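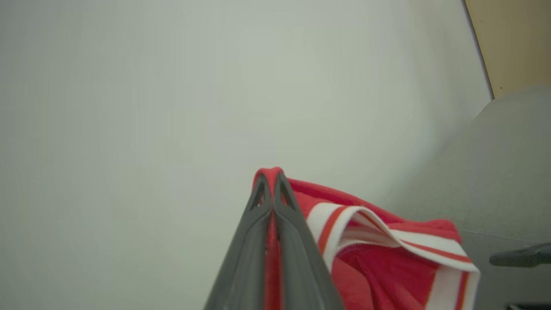

Wrist view, red garment with the striped white band, held between the fingers.

February 2, 2018

Open day at the Trandier workshop, and my feet are telling me all about it. We had 72 visitors sign the book, which is a lovely turnout for a cold afternoon, and I think most of them stopped at the clothing bench before they got anywhere near the coffee.

The red one was the favourite with the kids. It's a good colour for a demo — you can follow it on the wrist feed from the back row, and against that pale wall nothing else competes. I'd like to keep a few bright things like it in the basket for the Ornero visit in April and retire the grey socks, which look like nothing at all on the big screen.

I logged 17 grasps between the first group and the last. Two were poor, both on thin fabric, and both times the fingers closed on too little cloth. Somebody's grandmother told me she would have gone in from the side, and I've written that down because I think she may be right! Worth trying on Flasov's old test set before we touch any of the settings.

Other bits, while I remember them. The stop button needs a bigger label. The talk ran long (my fault, I got going on finger pads and couldn't quit). The spare battery was at 96 percent when I packed up, so no need to charge it overnight. The visitors from Tạ asked for our notes on folding, and I promised to send them once I've tidied the second section — it still has the old finger drawings in it.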